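Last updated: June

What an open day should show

By Lizeth Escobar

I went to the open day at Worora expecting to see a finished robot. The notice in the library window said "home robots at work," and I had read it the way most people would. I pictured a machine going from room to room with a duster.

There was one of those, in a way. An arm on a wheeled base stood in the front hall and picked up socks from a mat. It managed well enough when the socks were apart and badly when they overlapped. It had a name, Plovov, and a crowd of children around it. A man in a company shirt reset the mat every few minutes. I watched for a while and then followed the signs to the talk upstairs, where Nosipho Mofokeng, who runs the training work, was going through how the machine is taught.

Her talk was the best part of the day, and there were 17 of us in the room for it. She said the arm downstairs had learned very little from programmers typing out rules. It had learned from people doing chores with a gripper in each hand, in bedrooms and kitchens, while a camera on the tool recorded what the jaws did. Her group had collected recordings from 267 homes. She played clips for almost 29 minutes and took questions over the top of them. 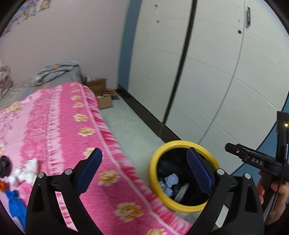
My complaint is about where the company put its effort that day. The front hall had the lights, the banners and the free pens. The talk had a side room and a projector that needed warming up. Yet the clips told me more about what a home robot will have to cope with than the sock arm did. Crumpled scraps lying on a flowered bedsheet, with a yellow-rimmed bin right beside the bed, is a job any ten-year-old can do without thinking. For a machine it is a hard one. It has to tell a bit of wrapper from a printed flower, and it has to close on something that has no firm shape. A gray blanket heaped on the same bed should be left alone. Someone has to show it all of that, many times, in many rooms.

I think the public should see that part first. When a company shows only the machine, visitors go home with one of two wrong ideas. Some think the thing is nearly ready and will be in the stores by next year. Others see it drop a sock and decide it is a toy. I heard both in the line for coffee. Neither group had been upstairs.

There is also the matter of credit. The people holding the grippers are doing housework, carefully and over and over, and that work ends up inside the product. Mofokeng told us new people get 14 hours of practice before their recordings are used. I asked whether they are paid for the practice and she said yes, at the full rate. I was glad to hear it, and I would have liked to read it on one of the banners.

I don't hold the sock arm against anyone. Children liked it, and a company has to get people through the door. The Kakdale plant did much the same at its own open day, with a packing machine that handed out candy. But Kakdale also walked every visitor past the line where the work was done, and you could stop and ask questions. Worora could do that easily. Put the clips in the front hall on a large screen. Lay out a bed and a bin, and let visitors try the grippers themselves for a few minutes.

The company plans another open day at its Oosthuizen building. I will go, and I will go upstairs first.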